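Arnero Helpdesk Starter Kit – review after two months

Posted February 14, 2024 by Stuart Bunting

Quick one, between tickets. Bought the Arnero kit in December when I moved off the phones and onto second line. It's sold as everything a new support tech needs: small driver set, cable tester, two USB sticks preloaded with diagnostics, a printed handbook and a year of their Nokari practice tickets. Paid for it myself so no favors owed.

Tools first. Driver set is good. Magnetic tips, decent grip, small enough for a jacket pocket. The tester is fine for patch leads, useless for anything in a wall. Ziad Mahasneh at the next desk has the older version with a remote end and I borrow his most weeks. Not great for a kit at this price.

USB sticks. One worked, one didn't. Arnero sent a replacment in four days, no arguing. The memory test and disk check both run off the same boot menu, which saves faffing with two sticks. Menu is ugly. Don't care.

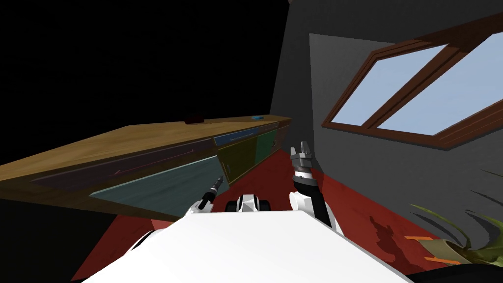 The practice tickets are the real reason to buy. You get 36 of them, mostly password stuff, printers, a laptop that won't join the network, and you write your reply as if to a real user. Then it scores you on plain wording. I failed the first batch for jargon. Fair enough, I'd written "reseat the DIMM" to a pretend payroll clerk. My trick now is to describe any kit as if the person on the phone has never seen it – so for the right arm there, gray gripper, two short fingers pointing up, black band right under them. No part numbers. Try that on a docking station and your calls get shorter. Ga-eun Geum, who trains our new starters, has stolen it for her first morning session.

Handbook next. 711 pages and I've read maybe a third. Networking chapters are solid, short examples, real commands. The printer chapter is padded out with stuff on models I've never met. No index!! In a book that size. There is a searchable copy online but the login kept dropping me, and the search doesn't like hyphens.

Support was OK. Chat goes to a bot called Turko, which is slow, but type "person" and you get one. Mine was Petronella Venter, who knew the boot menu inside out and fixed my secure boot problem in one go.
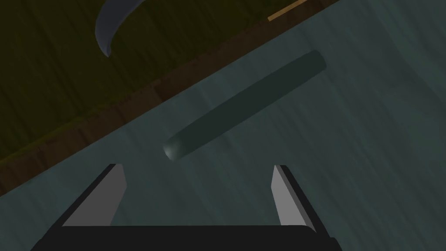
Gripper with its two fingers open, tabletop beyond.

Stuff I'd change. Bigger case, the zipper fights the tester every time. Put an index in the book. More Nokari tickets on account lockouts and email, fewer on scanners – I've had one scanner call since I started. And let me export my scores, my manager wanted them for my review and I ended up pasting screenshots into a doc.

Compared it with the Ryu bundle as well, which Johannes Rampersad in our other office uses. Ryu has better tools, proper tester included, but no practice tickets at all. If you already know how to talk to users get that one. If your new to the desk, get Arnero and borrow a tester.

Four out of five. Would of been a bit more with the index.

Edit: someone asked if the Nokari year starts when you buy or when you log in. It's when you log in.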